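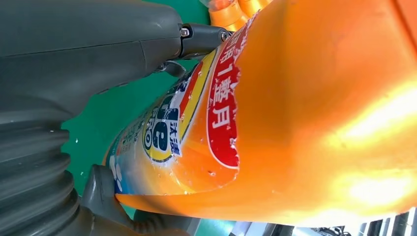

有位小读者留言问，表姐上大学的钱是借来的，以后要还，还得比借的时候多，多出来的那部分到底给了谁，为什么要给？

Jarngate少年版编辑部　九月
阅读时间：4分钟
分享 3　评论 8

多出来的那部分叫利息，给的是把钱借出来的那一方，通常是银行。要弄明白它，先说说借钱上学是怎么回事。

上大学要花钱。学费交给学校，住宿舍要交住宿费，吃饭、买书也要用钱。有些家庭可以从存款里拿出这笔钱，有些家庭一时拿不出来。这时学生可以申请一种专门用来读书的借款，叫助学贷款。

贷款就是借钱，借多少要还多少，这部分叫本金。利息是在本金之外另付的钱。你可以把它想成租金：租一辆自行车，骑完要还车，还要付租车的钱。借钱也一样，用完要把钱还回去，还要为用钱的这段时间付费。

利息怎么算

利息有多有少，要看三件事：借了多少，借了多久，利率是多少。利率是一个百分数，写在合同上。

假设Crabtree学院的一名学生向Stareo银行借钱，年利率是3%。意思是每借一百元，用满一年，要付三元利息。借两百元，一年就是六元。借得越多，利息越多；借的时间越长，利息也越多。

真正的贷款数目比这大得多，算法也会复杂一些，因为学生每个月还掉一部分之后，剩下的本金变少了，下个月的利息也跟着变少。银行会把每个月该还多少列成一张表，叫还款计划表。

什么时候开始还

很多助学贷款允许学生毕业以后再还本金。还在上这个例子里的四年大学时，学生不用每个月还钱。至于这几年的利息由谁来付，各种贷款规定不一样。有的由政府付，有的要学生自己付，有的先记在账上，毕业后一起算。签合同之前要看清楚这一条。

在我们的例子里，Stareo银行规定毕业后最多用8年还清。学生找到工作，有了工资，每个月拿出一部分来还。提前还完也可以，这样付的利息会少一些，不过有的合同对提前还款另有规定，要先问一问。

忘了还会怎样

到了日子没有还，叫逾期。逾期以后可能要多付一笔钱，还会留下记录。以后这个人想借钱买房子，银行会去看这些记录，看到以前常常不按时还，就可能不愿意借。

如果没有忘记，只是暂时没有工作、还不上，应该早一点告诉银行。有些贷款可以申请推迟一段时间再还。

奖学金和助学金要还吗

一般不用。奖学金多半发给成绩好或者有特长的学生，助学金发给家里经济困难的学生。这两种钱不用还，所以也没有利息。名字里都有“学”字，容易弄混，看的时候要找“贷”字。有这个字，就是要还的。

几个词

本金：借来的那笔钱。
利息：为借钱另外付的钱。
利率：用来计算利息的百分数。
逾期：过了该还的日子还没有还。

试着算一算

Para向Stareo银行借了四百元，年利率3%，用满一年，一次还清。它一共要还多少钱？（Para是一只会上学的鹦鹉，住在本栏目里。）

先算利息：每一百元付三元，四百元付十二元。再加上本金，一共是四百一十二元。

如果家里有哥哥姐姐正在申请助学贷款，可以请他们把合同上写利率的那一行指给你看。

评论（8）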